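The new tables in the long room

The refit of the long room at Movari is finished apart from two door handles and the clock. Members who stayed away in January while the floor was up will find the room laid out differently, so please read this before your next booking.

There are now nine tables, down from twelve. The old ones came with the building and had been patched, sanded and patched again, and the row by the windows had never stood level. Adi Latuheru, who planned the new layout, asked everyone who books regularly what they wanted changed. Most of the answers were about surfaces and elbow room. People were tired of working on a brown top covered in other people's knife marks, and tired of small parts rolling off the back and onto the radiator.

The replacements have plain white rectangular tops. White shows dirt quickly, and a few members argued for a mid-gray for that reason. We tried one of each for a month. On the gray top, people lost screws, clear tape and offcuts of thread and had to feel around for them. On the white one they could see them. The white one needed wiping more often, but the wiping took less than a minute, and in the end we ordered white for the whole room.

Each table stands in its own bay with walls on the left, the right and the back. The front is open. The walls are pale and plain, with nothing printed on them, and we would like them to stay that way. Please don't tape or pin anything to them. If you need a drawing or a parts list at eye level, there are clip stands in the tall cupboard, and you can take one without signing for it.

Metal rails run along the back and sides of the tables. The first question from almost everyone has been whether you can hang things from them. You can clamp to them, with the padded clamps from the blue drawer, as long as the clamp is snug and not forced. Please don't hang bags or coats. The coat hooks have moved to the corridor, just past the sink.

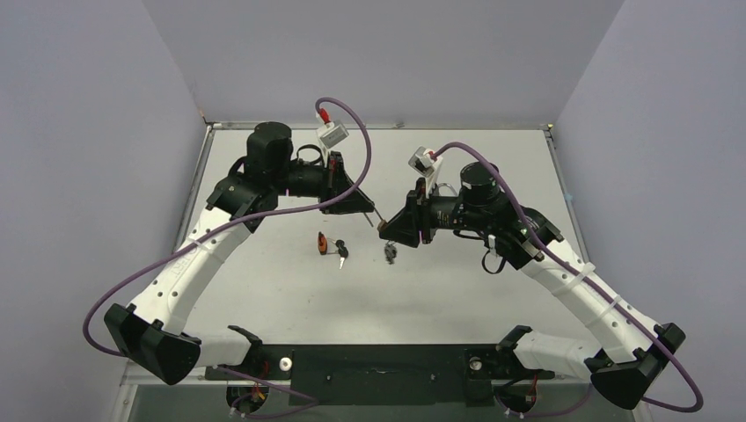

Cables were the other big complaint in the survey, and they are the part of the refit that depends most on how people use the room. Power comes in from behind the bays. We have bought a stock of reusable straps, and they are in the shallow tray by the door. Take as many as you need. The general rule is to strap a cable to whatever is holding it up, leave enough slack for anything that moves, and keep the loose part away from the front edge where people stand. A strap should be tight enough that the cable doesn't slide but loose enough that you can still turn it with a finger.

Thick cables don't like tight corners. If yours has to change direction, give it a wide curve. Tuncay Canpolat replaced three leads last year that had failed at the plug end, and all of them had been bent hard against the back of the old tables. He will show anyone how to put in a proper loop, and he keeps a few spare leads in the office for people who come without one.

Some notes on cleaning. Use the soft cloths and the Jasimby spray, which is in the white bottle on the sink shelf. It was chosen after a test on an offcut of the tabletop, where it lifted pencil, ballpoint and most glue without dulling the finish. It doesn't lift permanent marker. For that, come to the office and ask — there is something stronger, but it has to be rinsed off afterward and we would like to know which table it has been used on. Scouring pads and steel wool are not to be used on the tops at all. Two of the old tables were ruined that way.

Wipe toward the front edge, not into the rails. Crumbs and dust that get pushed under the back rail are slow to get out, and the vacuum nozzle only just fits. We do the rails ourselves once a month with a narrow brush.

Cutting is allowed on a mat only. We have 18 mats in two sizes, stored flat in the wide drawers under the window. Please put them back flat. A mat that has been left leaning against a warm pipe will curl and can't be used again. Hot tools need a heat pad under them, and the pads are in the drawer below the mats.

The fittings in the corners of the bays hold the structure square. They were set by the installers from Căpraru, who spent most of a day going back and forth with a level, and they should not be loosened, even if you are only trying to gain a little space. If a rail feels loose, or a fastener has worked itself out, leave it alone and put a note in the book with the bay number. Repairs are done early in the morning before the room opens.

Booking works as before. The bays are numbered from the window end, and the number is on the floor in front of each one. You may leave a setup in place between sessions if you have booked consecutive days, and a card with your name has to be left at the front of the table. Cards are by the book. Please don't move another member's setup, even by a few inches. If you think something has been left past its time, tell the office and we will call the person.

The price of a bay has gone up a little to cover the work. A month's unlimited use is now 97, and a single session stays at nine. Members who paid ahead before the floor work began keep the old price until what they paid for runs out, and the weeks the room was closed have been added to the end.

We still have some of the old furniture. Seven of the brown tables went to the Tudau allotment group for their potting shed, and the rest are in the yard under a cover. They are heavy and they wobble, but the legs are sound. They are 40 each to members, and you will need to bring your own van and a second pair of hands. There is also a box of mixed brackets and drawer runners, free to anyone who wants it.

A few things are still to come. The stools are on order, in two heights, and until they arrive there are folding chairs along the corridor wall. The lights over bays four and five are on the same switch, and the electrician is coming back to separate them. We have also been asked for a shelf at the open end of each bay for drinks. Adi is looking at this, but for now please keep cups off the tables and use the ledge beneath the notice board.

If you find something about the new layout that doesn't work for you, write it in the book or speak to Adi, who is in the office most mornings until noon. The cupboard keys have not changed.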